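Grelia block library reopens in January with a new sorting room

The block lending library in Grelia will open its doors again in January after a move to the ground floor of the old Holzer building. Schools and day care centers in the Iltau valley can borrow sets for up to 3 weeks, as before, and there is still no charge.

The library has 927 blocks on its books. Most of them went into storage when the lease on the Zorkton Street rooms ran out, and the sets got mixed up along the way. Staff have spent the fall putting them back together by color and length. Short blocks and arches are finished. The long ones are still being sorted and will be the last to go back on the shelves.

The new room is smaller than the old one but has a wider door, so borrowers can bring a cart right up to the counter. Two tables near the window are set aside for checking returns. A set that comes back with pieces missing is held there until the rest turn up - in the past it went straight back out, and teachers complained.

Long blocks in reddish-brown and dark green are kept in open gray bins, and borrowers are asked to put them back the same way.
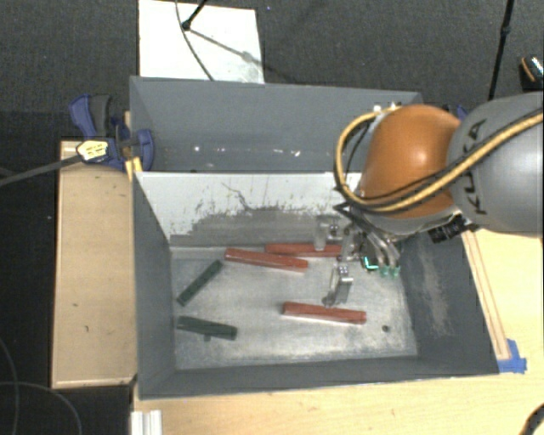
Opening hours will be 9 a.m. to noon on weekdays, with a later session once a month for groups that can't come in the morning. Sets must be reserved ahead of time, and each school may have 2 out at once. Anyone who still has blocks from before the move can return them at the side entrance - no late fees will be charged for those. Reservation forms are available at the town office and at the library counter.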